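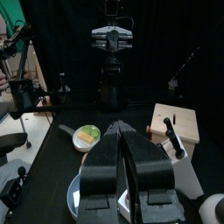

Trollwood 玩具借阅,常见问题都堆在这一页了,先看完再发邮件,谢谢。有几条是上个月才改的,旧的那份贴在门上的不作数,以这页为准。借东西最容易出岔子的是配件:一只白色长柄小煎锅,里面那块黄的、那两片圆圆的绿的,都跟锅算一套,登记的时候写在一行,还的时候也得在一起。下面按大家问得多的顺序排,排得不太齐,将就看。

怎么办卡?
本人来一趟 Radebe 街的借阅室,带一份能看出住址的东西,水电单、租约、信都行。Skerkville 镇上的住户直接办,镇外的也能办,多填一张表。当场出卡。孩子不用来,来了也欢迎。

网上能办吗?
网上只能预填。卡要当面领。预填的资料留两个星期,过了就清掉,得重新填。

收多少钱?
年费 130,一个家庭一张卡。押金 37,退卡的时候退。没有月卡,别再问月卡了,真没有。现金刷卡都收,支票不收。年费从办卡那天算,不是从一月算。

年费有减免吗?
有。在柜台说一声就行,给一张单子,填完封起来放进盒子里。不用当着别人的面讲理由。双胞胎、多胞胎家庭押金只收一份。

一次能借几件?
一张卡最多 4 件。一套算一件,厨房玩具一套、积木一盒、火车轨道一袋,都是一件。大件(滑梯、骑行车、木马)一次只能借一件,算在这里头。拼图单算,不占名额。

一套里头能只借一部份吗?
不能。拆开借我们试过,后来火车头在一家,车厢在另一家,两家都来投诉。要借就整套。

能借多久?
三个星期。可以续 2 次,没人预约就能续。有人预约了系统不让续,打电话来也没办法,排队的人也等着呢。

怎么续借?
网上点,或者打电话,或者来的时候顺嘴说。到期当天晚上八点以前都算准时。邮件续借也行,但是我们可能第二天才看到,超了时间就说不清了,所以尽量别用邮件。

逾期怎么算?
前三天不算。之后每天每件收一点,价目贴在柜台右手边。拖久了卡会先停掉,东西还回来、钱结清就恢复。忘了不丢人,写信告诉我们一声,比不吭声好办得多。
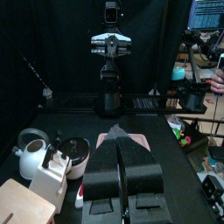
配件少了怎么办?先别急着赔。很多都是过几天从沙发底下、鞋子里、婴儿车的兜里冒出来的。还的时候讲明白少了什么,我们在袋子上夹一张黄条,给你一个月慢慢找。找到了扔进门口的投递口,用信封装好,写上卡号。没写卡号的配件我们攒了一大抽屉,根本不知道是哪家的。

一个月后还是没找到呢?
看是什么。普通的小件,收个象征性的费用,或者你拿差不多的顶上也行。棋子、牌、拼图块这种少一块就没法玩的,按整盒的折旧价算。折旧价怎么来的,柜台有表,想看就要。

我能自己买一个补上吗?
能,先问过再买。尺寸、材质对不上的我们不收,有带小磁铁的也不收。之前有家长很热心,买回来一整套新的,结果跟原来那套的轨道接不上,白花钱。

玩坏了要赔吗?
正常玩坏不赔。轮子松了、贴纸卷边、漆蹭掉了,都属于正常。摔碎、狗咬、放洗碗机里变形的,要谈一谈。请不要自己用胶水粘!!粘完更难修。带回来给 Juraj Jireš,他每星期三下午在后面修东西,能修的基本都能修。

还之前要洗吗?
要。塑料的温水加一点洗洁精,擦干再装袋。木头的用湿布擦,别泡。布的翻过来看洗标。洗碗机一律不行,不管说明书上怎么写。还回来太脏的我们也收,但是要收清洁费,贴的价目表上有。

你们自己消毒吗?
每件还回来都过一遍。嘴会碰到的,单独处理,隔天才上架。所以你早上还的东西,别人下午来是借不到的,系统显示“处理中”就是这个意思,不是丢了。

家里有人生病还能还吗?
先别来。打电话,我们把到期日往后推,不收钱。肠胃的、水痘、虱子,都一样处理。好了再来,袋子口扎紧,跟柜台讲一句。

有没有过敏方面的信息?
有的玩具含乳胶、羊毛、荞麦壳,袋子标签上印了。标签掉了的就问。我们不敢保证上一家没养猫。严重过敏的家庭可以登记,我们会把新到的先留给你们,拆封前没人借过。

年龄标签要照着来吗?
三岁以下的请照着来,小零件那条不开玩笑。三岁以上你自己看孩子。家里有大有小的,借大孩子的东西没问题,收好就行。标签颜色:绿的随便借,橙的有小件,红的要大人坐在旁边。

电池谁出?
借的时候里面有电,用完了你换,还的时候留在里面就行,不用取出来。漏液的马上拿回来,别自己抠。充电的那几件带线,线也算配件,线也算配件,很多人忘。

能预约某一件吗?
能。网上搜到点预约,到了发短信。短信发出后留四天,不来取就给下一位。节日前后排得很长,十二月尤其,想给孩子过生日用的请早点约,别头天晚上打电话哭。

过生日聚会能多借点吗?
有聚会包,另外算,周末用,要提前约。里面有什么每包不一样,目录在柜台。聚会包押金另收。吹泡泡机那包泡泡水自己买。

幼儿园、托班能借吗?
能,办团体卡。跟 Nosipho Mokgethi 联系,团体的都归她管。团体卡借期长一点,件数多一点,坏的赔法也不一样,会签一张单子。家庭式的托管按团体算,不按家庭算,这个常有人弄混。

能送货吗?
不能。大件可以约时间,我们帮你搬上车,车自己来。没有车的写邮件,看看附近有没有人顺路,不保证。

停车停哪?
门口两个位子是装卸用的,十几分钟可以,别停一上午。后街可以停。婴儿车走侧门,有坡道,侧门有时候锁着,按铃。铃要按久一点。

几点开门?
星期三下午和周末上午最稳。其它时间看网站首页,放假会改。投递口什么时候都能用,但是大件别往里塞,上次卡住了,拿锯子才弄出来。

投递口还的,什么时候算还?
按我们早上开箱的时候算,算成前一天。所以半夜投也不吃亏。配件装袋,别散着扔,散着扔进去的在箱底混成一团,最后是哪一套的很难讲清。

可以现场玩吗?
可以。垫子那一角随便坐,别的架子上的拿下来问一声。玩完放回篮子,不用放回架子,放错了我们反而要找半天。吃的喝的请到外面,水可以。孩子要有大人看着,我们没有人带孩子。

我想捐玩具,收吗?
收一部份。收:完整的、干净的、近些年的、看得出牌子的。不收:毛绒、头盔、安全座椅、少了件的拼图、有锈的、味道很重的。先发照片。别直接放在门口,下雨就全完了。捐了不能指定给谁用,也不能要回去,请想好再给,最好问过孩子。

Stovine 那套为什么一直借不到?
买的人多排的人也多,目前在架的很少。我们已经加了一套,还没登记完。登记要拍照、贴号、写配件清单,比你想像的慢。登完会在首页写。

配件清单在哪?
每袋里一张塑封的卡,正面照片背面字。借之前当面对一遍,还的时候再对一遍,几分钟的事。卡别拿出来给孩子画画。卡丢了告诉我们,重新打一张不收钱。颜色跟照片不太一样的以字为准,打印机偏色。

清单上写的跟袋子里的不一样?
出门前发现的,当场改。回家才发现的,当天打电话或者留言,我们在登记里备注,就不会算到你头上。过了好几天才说,就比较难办了。

孩子舍不得还,能买下来吗?
不能直接买。每年清一次旧货,淘汰下来的会摆出来卖,价钱很低,会员先挑。什么时候清看首页。想问同款哪里买的,可以问,有记录就告诉你。

搬家了怎么办?
改个地址就行,还在附近的卡照用。搬远了来退卡,东西还完,押金当场退。人已经走了的写邮件给我们,转账也可以,慢一点。

卡丢了?
报名字就能借,补卡一点点钱。捡到别人的卡投进投递口。

可以让外婆来取吗?
可以,带卡。没带卡的报家里登记的电话。第一次来最好先打个招呼,柜台的人不认识,会多问几句,不是为难她。

怎么联系?
邮件最慢电话最快,开门时间才有人接。团体卡找 Nosipho,修理的事星期三找 Juraj,别的柜台都能办。留言请讲清楚卡号和是哪一件,光说“那个红的”我们猜不出来。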